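Vasmont Table Surfaces: Data Card

Overview

Vasmont Table Surfaces is a collection of records on the condition of shared tabletops in reading rooms, workrooms and canteens. It contains 2,103 entries. Each entry pairs one color photograph with a short condition note and a set of fixed fields. The collection was prepared by the Saliba Furniture Records Office for staff who inspect, clean and refinish tables, and for researchers who study wear on interior furniture.

The unit of record is the surface, and a single table may therefore appear under more than one entry. Chairs, walls and other items that enter a photograph are not cataloged.

Sites

Photographs were made at two sites. The Veltholm site is a public study building with long shared tables on two floors. The Trisix site is a former print works that is now let as workrooms. Entries from Veltholm carry the prefix V, and entries from Trisix carry the prefix T. The prefix is the only location data released. Room numbers are held by the Records Office and are not distributed.

Fields

surface_id: site prefix followed by a running number. Numbers withdrawn during review have not been reissued.

tone: pale, medium or dark. Tone is judged from the part of the surface least affected by reflection.

grain: plain, wavy, figured or not visible. Where a surface shows both wavy lines and a distinct figure, the value "figured" is used and the figure is described in the note.

mark: none, smudge, scratch, ring, dent or edge loss. More than one value is permitted.

glare: none, partial or heavy. The value "partial" applies where reflected light hides the grain in one area and leaves it readable in another.

note: free text, no longer than 60 words.

Annotation practice

Annotators were instructed to record appearance and to leave cause open. A gray streak on a pale top may be a scuff or a dried residue, and a photograph alone is not sufficient to decide between them. Such marks are entered as "smudge" until the table has been wiped and inspected on site. The result of that inspection, where one took place, is stored in a separate field named followup and does not replace the original value.

Species names are not used as field values. Maple and birch veneers are difficult to tell apart under overhead light, and earlier drafts of the collection contained too many conflicting labels to be of use. An annotator may mention a likely species in the note, provided that it is worded as an opinion. 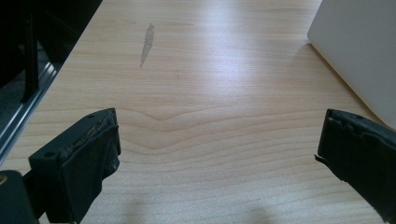
Sample surface. tone: pale; grain: figured (shallow V-shaped dip); mark: smudge; glare: partial.

Natural figure is a frequent source of error. In the first round of review, dips and bends in the grain were entered as dents in 28 records. These have been corrected. Reviewers are asked to follow the grain lines on both sides of a suspected dent – a line that bends and then continues is to be treated as figure unless the note gives other evidence.

Known limitations

Pale surfaces are more common in the collection than dark ones, and users who compare the two groups should take this into account. Overhead lighting was left as found at both sites. Heavy glare was accepted where at least one part of the surface remained readable.

The mark field does not express severity. A faint smudge and a dense one receive the same value. A graded scale was tested in February and set aside, as agreement between annotators was low.

Suitable uses

The collection may be used for training inspection staff, for comparing cleaning schedules and for general study of surface wear. It should not be used to estimate the age of a table or to settle claims for damage.

File layout

The records are supplied as a single comma-separated table named surfaces, with a folder of photographs named by surface_id. The first 2,000 rows have passed two rounds of review. The remaining rows have passed one round and are flagged in the column review_stage.

Corrections

Requests for correction should give the surface_id, the field concerned and the proposed value. Accepted corrections are listed in the file named changes and take effect with the next release.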